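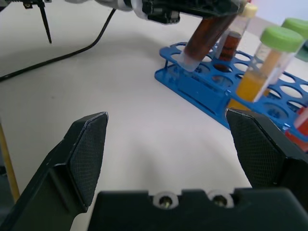
Anitha Kartha wrote in to say that she had tried keeping leftover wood stain in old spice jars, and every one of them had dried to a skin by the following July. She wanted to know whether tubes in a rack would do any better, and whether they were worth the bother for someone who only mends a chair now and then.

They do better, provided the tube is filled well up and the cap is right for it. A spice jar holds a lot of air above a small amount of stain, and the lid is made for keeping powder in. A narrow tube with a screw cap leaves much less air. For one chair a year I would not buy anything specially. For anyone who mixes colours, tests finishes or keeps samples of dye, a rack of tubes earns its place on the bench.

What follows is how we do it in the Tostden workshop, with some additions from readers.

Choosing the rack

Plastic racks with round holes through the top are the easiest to live with. They can be washed under the tap and they don't soak up drips the way a drilled block of wood does. An open side helps too, as you can look in and see how much is left without lifting everything out.

Take a tube with you when you buy a rack, or measure across it first. Holes come in different sizes, and a thin tube in a wide hole will lean. A slight lean does no harm if the cap is on. It is a nuisance when you are trying to pour or draw some out, and then the cure is a turn of masking tape round the tube where it passes through the deck. A slice of foam pipe lagging also works, cut to fit the hole.

Check that the rack sits flat. Cheap ones can be slightly twisted and will rock. If yours does, stick a small felt pad under the short corner.

Caps

Screw caps for anything you mean to keep. Push-in stoppers are fine for an afternoon.

Wipe the thread before closing. Varnish or stain left in the thread will glue the cap on, and if you force it the tube may crack in your hand. If a cap has already stuck, stand the top of the tube in warm water for a few minutes (not for anything with solvent in it) and try again with a rubber glove for grip. Solvent-based finishes should stay in the container they were sold in. Some plastics go soft or cloudy with solvents, and the original tin carries the warnings you need.

Cap colours are useful if you settle on a system and write it down. In our rack the green caps are water-based dyes and the cream ones are finished mixes that have been matched to a particular job. Any scheme will do. Mandla Naidoo uses one colour for each room of the house, so that all the touch-up samples for the hall are together, and says it saves him reading labels.

Don't swap caps between tubes once they have been used. A smear of dark brown in the cap is enough to spoil a pale yellow.

Labels

Label the tube, never the cap alone. Caps get mixed up at the sink.

Write down what it is, the make, the proportions if it is a mix, and the month. Pencil on paper tape lasts longer than most pens when there is water about. Put the label high up, above the deck of the rack, or it will be hidden every time you put the tube back. Keep one side of the tube clear so that the colour can be seen.

If you have a mix you will need again, keep a notebook page as well. Our page for the oak table reads "2 parts walnut, 30 parts water, test on the underside first". The tube was used up long ago and the note is still good. Glue a scrap of the stained wood next to it.

Filling without a mess

Work over a white surface or a sheet of plain paper. Drips show up at once, and you can judge the colour properly. A dark bench makes every brown look the same.

Stand the tube in the rack before you fill it. Holding it in one hand and the bottle in the other is how most spills happen. Use a dropper or a small funnel, and move the neighbouring tubes a row away so that there is room for your fingers. Leave a little space at the top so the cap doesn't push liquid out over the thread.

Start with the lightest colour and finish with the darkest. You can then rinse the same dropper between colours without worrying about a trace of the last one.

Keep a damp cloth on the bench before you open anything. Looking for one afterwards means carrying dye on your fingers to the door handle, the tap and the cupboard.

Shaking and settling

Many stains settle. You will often find a darker layer at the bottom of a tube that has stood for a while. Turn it over slowly a few times with the cap tight, then let it stand so the bubbles go. If there is a hard lump that won't move, throw the lot away. Stirring it up gives you specks on the wood.

If you can't tell whether a tube has gone off, try it on scrap. A water dye that smells sour or has strings in it is finished.

Where to keep it

Out of direct sun, away from heat, and above freezing. An unheated shed is no good in winter for water-based mixes, which may separate when they freeze and never quite go back together.

Set the whole rack in a shallow tray. A baking tin you no longer use for food will do, or a seed tray without holes. Should a tube leak, it leaks into the tray. Push the tray to the back of the shelf so that nothing overhangs.

Keep it locked up or well out of reach if there are children in the house. Bright liquids in small tubes look like drinks or sweets. For the same reason, never keep workshop liquids in the kitchen, and never put food colouring or flavourings in tubes that have held dye, however well you have washed them. If you want a rack for kitchen use, buy separate tubes sold as suitable for food and store them in a different room from the others.

Washing tubes

Rinse straight after emptying, in cold water first. Fill with warm soapy water, put the cap on, shake, and leave to soak. A narrow bottle brush gets to the bottom. If you haven't one, a few grains of uncooked rice shaken with the soapy water will shift most of what is left.

Stand them upside down to drain, with the caps off. A rack with large enough holes can be used for this, or a wire cooling rack kept for the workshop. Make sure they are fully dry inside before refilling. A few drops of water in a small tube will alter the colour more than you would think.

The rack itself wants a wash now and then. Drips run down through the holes and dry underneath, where you don't see them until they mark the shelf.

Other uses for a spare rack

Once emptied, a rack will take a good many other things. Fine paintbrushes, handles down, will dry without touching each other. Drill bits can stand in tubes sorted by size. Danai Koutsoukos keeps flower seed in dry tubes and takes the rack out to the greenhouse, which she finds easier than packets that blow about. Beads, pins and fuse wire all go in nicely.

For cuttings, part-fill tubes with water and leave the caps off. Top them up often, as there isn't much water in a narrow tube.

Readers' questions

Xolani Coetzee asks how much to mix for touching up skirting boards. I would make 100 ml for a normal room and keep the remainder in the fullest tubes you can manage. Two full tubes keep better than several half-empty ones.

Mohandas Shetty asks if glass is better than plastic. Glass is easier to get clean and doesn't take on colour. Plastic survives being dropped on concrete. I use plastic on the bench and keep glass for samples that stay on the shelf.

Another reader wants to know how to get rid of old dye. Read the bottle. Small amounts of some water-based dyes can go down the sink with plenty of water, but oils, solvents and anything marked as harmful must go to the council tip in a closed container. Don't pour them down an outside drain, which may run straight to a stream.

Next page: getting dried glue off clamps.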